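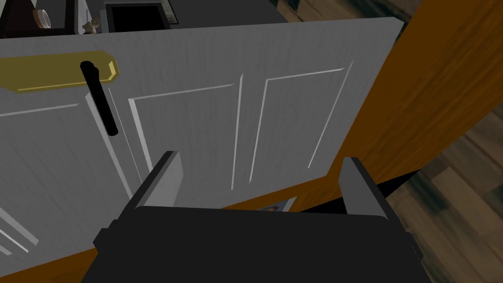 Home | Kitchen | Workshop | Tips

I've had the Futeo kitchen helper kit from Takatitz on trial for 3 weeks, and cupboard doors are where you'll want my tips!

Start with bar handles. A slim black one on a pale door is easy for the arm to pick out (my glossy white knobs were hopeless). Open the gripper fully before it gets near the handle, and bring it in slowly from the side. I set the speed to 27 and left it there.

Wipe greasy handles first, or it slips. Tighten the screws too, I had 2 work loose in the first week.

Would I buy one? For doors, yes. Drawers are still a bit of a faff, so I'd wait for the update in June.

Contact | © Kaewmanee Home Tips | Back to top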